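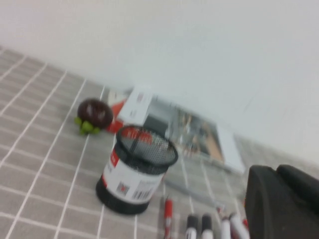
Dendo Desk Kit

Main page – Robots – Kits – Software – Glossary – Help

The Dendo Desk Kit is a tabletop robot kit for sorting and placing small objects. It is made by Prunik, a small maker of educational hardware, and is used mostly in technical schools, hobby workshops and beginner courses in robot learning. The kit contains one arm with a two-finger gripper, a small camera for the wrist of the arm, a power supply and a printed cloth that covers the table. The control software is called Eno and can be downloaded without payment.

The name Dendo refers to the whole product family. Besides the Desk Kit, the family has a wall-mounted version and a version with two arms, which are described in separate articles.

Setup

The arm is fixed to the edge of a table by clamps. Prunik recommends a stable table that does not shake when the arm stops suddenly. The cloth is gray with thin white lines that form a grid. The lines help the user to put objects back in similar places between one attempt and the next, but Eno does not read them. The manual advises to pull the cloth flat before each session, as a fold can lift a light object or catch a fingertip of the gripper.

The objects are not included. Users are told to take them from daily life, and the manual suggests mixing shapes that need different ways of gripping. A typical table may hold a mangosteen, a wire-mesh pen holder, a slender pen and a few markers, with flat printed things lying further back near the wall. The round fruit must be held across its widest part, while the pen lies almost flat on the cloth and leaves little space for the fingers. The pen holder is usually the goal of the task and stays where it is.

Wrist camera

The camera is mounted close to the gripper and moves together with it. For this reason its view is often tilted, and the picture becomes blurred when the arm travels fast. The black housing of the gripper may take up part of the view at one side. Prunik treats these effects as normal and does not correct them in the software. Eno records the picture as the camera gives it, together with the position of each joint.

A second camera, placed on a stand and looking at the whole table, is sold separately. Many courses work without it.

Operation

The arm can be moved in two ways. In hand mode the user guides it directly and the motors give only light resistance. In remote mode the user holds a small controller, and the arm follows with a short delay. One complete attempt, from the rest position to the rest position, is called an episode. Eno saves up to 100 episodes in one project before it asks the user to open a new one.

After recording, the user can review the episodes and delete those which went wrong. The remaining ones are used to train a model, which then moves the arm by itself. Training can be done on an ordinary computer, although it is slow without a separate graphics card.

Versions

Version 4 of Eno brought the project view and a pause key. Version 5, the present one as of February 2026, added slower default speeds and a warning when the wrist camera is disconnected. Prunik announced in May of the year before that older controllers would still be supported, but only in remote mode.

Reception

The workshop journal Durrani tested the kit over two weeks and found the assembly easy and the gripper quiet. The reviewer liked the choice to work with ordinary objects – schools do not have to buy special blocks – but criticized the short camera cable, which limits how far the arm can turn. The rubber on the fingers was also said to wear quickly, and spare pads are sold only in large packs.

On user forums the cloth gets mixed comments. Some users find that it slides on polished tables and fix it with tape under the corners. Others prefer it to a bare table top, where light from a window can be reflected into the camera.

Related articles

Dendo Wall Kit
Dendo Two-Arm Kit
Eno (software)
Prunik
Durrani (journal)
Hand mode and remote mode
Wrist camera
Gripper pads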